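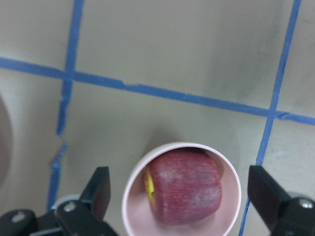 # Holroyd tabletop kitchen set

Notes and a data card for the Holroyd set: everyday kitchen items placed on a taped table. It covers which items are in the set, how the table is laid out, how the notes files are written and what to watch for when using them.

Current version: 2
Last edited: 26 April 2022

## What is in it

The set has 67 layouts. A layout is one arrangement of items on the table, with a short text note. 9 of the layouts were redone in September after the item names were changed, and the old notes for those are kept in `old/`.

Items that come up most:

- **Pink cup or bowl.** Listed as `pink_vessel` in the notes. Used empty or with one piece of food in it.
- **Apple.** Red, with some yellow on the skin. Its position is given as `in_vessel` or `on_table`.
- **Steel pot.** Round, stainless steel, white handles, clear glass lid. Listed as `pot_lidded` when the lid is on and `pot_open` when it is off.
- **Bun.** Round and white. Listed as `bun` wherever it is placed.

Version 1 had separate names for cups and bowls. People disagreed on which was which, so both are `pink_vessel` now. If you have scripts that look for `cup` or `bowl`, change them before you load version 2.

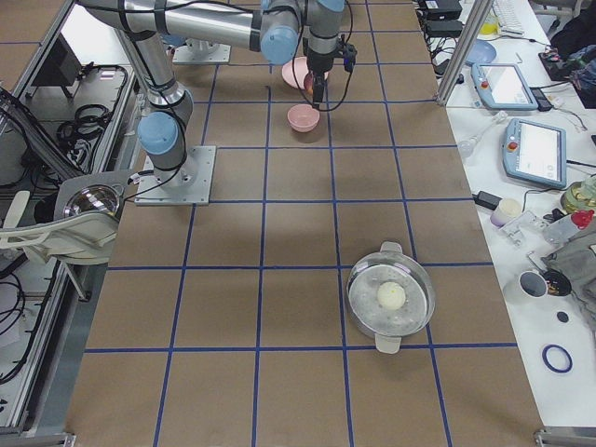

The pot is the one item that often takes up more than one square. In that case the note gives the square that holds most of it, followed by a plus sign and the neighbor, such as `D3+D4`. Handles don't count when working out the square - only the round body does.

## Table grid

The table is divided with blue tape. Columns are letters and rows are numbers, starting from the corner marked A1 in `grid.txt`. The squares were taped by hand and are not exact. Don't use them to work out distances.

Rules for placing items:

1. Start with the pot if the layout uses one.
2. Place the pink vessels next, then any food that goes in them.
3. Leave lids as the note says. A layout marked `pot_lidded` stays covered until the layout is finished.
4. Write the note before anything is moved.

Tape gets nicked and lifts at the ends. A small tear can stay. Replace a strip when you can no longer tell which square an item is in, and add a line to `tape_log.txt`. 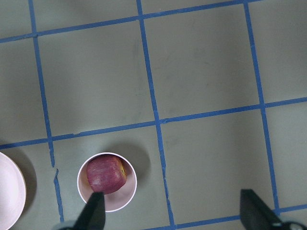 *Blue tape grid on the table surface, with a torn spot in one of the strips.*

## Notes files

Each layout has one plain text file in `notes/`. A typical one looks like this:

```
layout: 83
pink_vessel: B2
apple: in_vessel
pot_lidded: D3+D4
bun: in_pot
```

Layout numbers are not continuous. Some early ones were dropped and their numbers were not used again, so a number higher than the total is fine.

## Known problems

- Table color is not a reliable cue. It can look brown in one view and gray or greenish in another. Go by the tape lines instead.
- Glass lids fog up or collect drops, which makes the food under them harder to make out. The notes don't record this.
- The apple is not always placed the same way up. Stem direction is not recorded either.
- Layouts from before the name change may still say `dumpling` for the bun. Treat the two as the same item.

## Related sets

Wudden uses the same grid names with cutlery and plates. Histalen has its own grid and its notes can't be merged with these without renaming the squares first.

## Changes

**Version 2** - merged cup and bowl names, added the plus sign for items across a line, moved old notes to `old/`.

**Version 1** - first release, shared inside Brudell only.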